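Search this site
Enter keyword or author

Reading time: 2 minutes

4. Small cinemas and the shared booking scheme

The second part of our study looks at how small cinemas in Gatport changed their programs after the closures. We sent a questionnaire to 629 regular visitors of two venues, the Driria and the Sorkach, and 505 of them returned it complete. The Driria has 300 seats in one hall, while the Sorkach works with smaller rooms and a more flexible timetable.

Before the closures, both venues booked their films separately. Since June they have used the distributor Mfinanga for a shared catalogue, and a film can now move from one centre to the other after its first week. The managers told us that this lowered the cost of each booking, but it also made the two programs more similar. 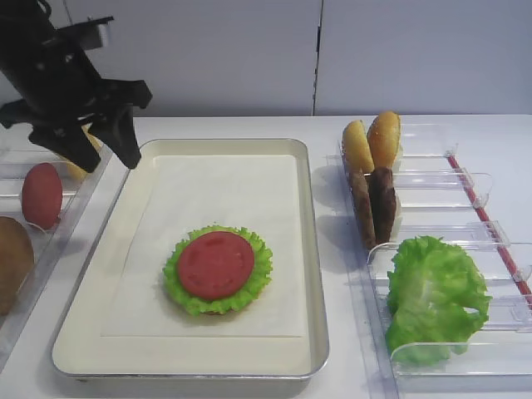
Figure 2.

The visitors did not judge this similarity in the same way. Older members of the audience said they were glad to have a second chance to see a film – many of them do not go out in the evening and depend on the matinees. Younger visitors complained more often that the "flavour" of the Sorkach was lost. In their answers they remembered the late shows and the short films by local students, which are no longer on the regular timetable.

We also asked about watching at home. Almost 300 persons answered that they pay for at least one streaming service, and most of these still visit a cinema when a film is new. For this group the ticket price was less important than the starting time. We must be careful with this result, as our respondents were already regular visitors and people who stopped going were not reached.

Comments

gatport_reader: I miss the student shorts too. Is there any plan to bring them back?

Matinee fan: Did you ask about parking? For us it decides everything.

rowF: Useful section, thank you. Please publish the questionnaire as well.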